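TARNENT, Tuesday, August 10, 2021 — Trurkora Pictures today announced that its holiday feature *Ivley* will return to theaters this winter in a restored version, with two scenes that were left out of the original release.

The restored film will open on 42 screens. It runs four minutes longer than the version audiences know, and the sound has been remixed from the original tapes.

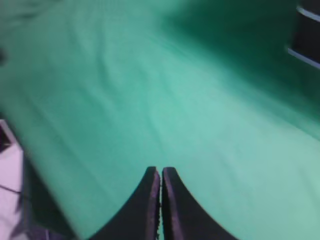
## A Long-Running Debate

Viewers have argued for years over whether *Ivley*, a heist story set during a snowed-in office party, counts as a Christmas movie. Trurkora put the question to members of its film club in February. Of the 438 members who replied, 58 percent said yes.

The studio takes no official position. The new poster does, however, carry a sprig of holly — a detail missing from the first release.

Both added scenes take place before the robbery. One restores a phone call between the night guard and his daughter, and the other extends the party itself. 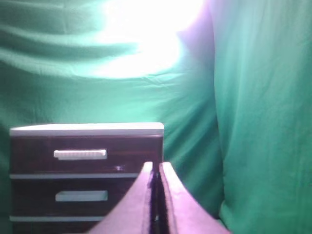 **Ó Gríofa**
Director of Communications, Trurkora Pictures

Tickets go on sale in November through participating theaters. Group rates will be offered for parties of ten or more, and captioned showings will be held each Sunday during the run. Theaters that wish to book the film should contact the Trurkora distribution office in Tarnent. Press screenings will be announced separately.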